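Garage tips: getting a car ready for a long summer drive

Posted 2021-07-09 by Delia Grecu

I love the evening before a road trip almost as much as the trip itself! Hood up, radio on, a cold drink on the bench and a couple of hours to fuss over the car. We leave for Cernitz in the morning, so tonight I went through my usual list, and I thought I'd share it.

Tires first, always. Check them cold, before you've driven anywhere, and go by the sticker inside the driver's door. The number on the tire itself is the maximum, and a lot of people pump up to that by mistake. Do the spare too. Mine had dropped 6 psi since last summer (oops).

Wipe the blades of your wipers with a rag and a little rubbing alcohol. You will be amazed at what comes off! If they still chatter after that, buy new ones. They're cheap, and changing them is a two-minute job once you've found the little tab.
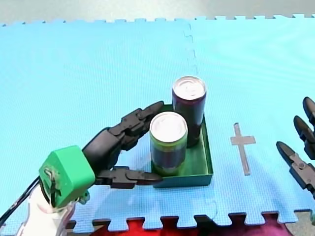 Then the fluids. Park on level ground, let the engine sit for a while, pull the dipstick, wipe it, push it all the way back in and pull it again. The second reading is the one you want. Coolant you can usually judge from the marks on the side of the plastic tank, so leave the cap alone if the engine is hot.

Bugs! The road through Paredes is terrible for them in June and worse now. Lay a wet dryer sheet over the front bumper for ten minutes, then rub gently with a soft cloth and rinse well. Try a small spot first if your paint is older or has been touched up.

For the cabin filter, look behind the glove box. On my old Sovetti it's two clips and a drawer that slides straight out -- so easy I was annoyed at every shop that ever charged me for it. Mind the airflow arrow when the new one goes in.

Last thing: write the mileage on a bit of masking tape and stick it inside the oil filler door or on the visor. Mine says 3497 miles since the last change, so I'm good as far as Ullilton and back.

Next time I'll do roof racks and how to stop the straps from humming.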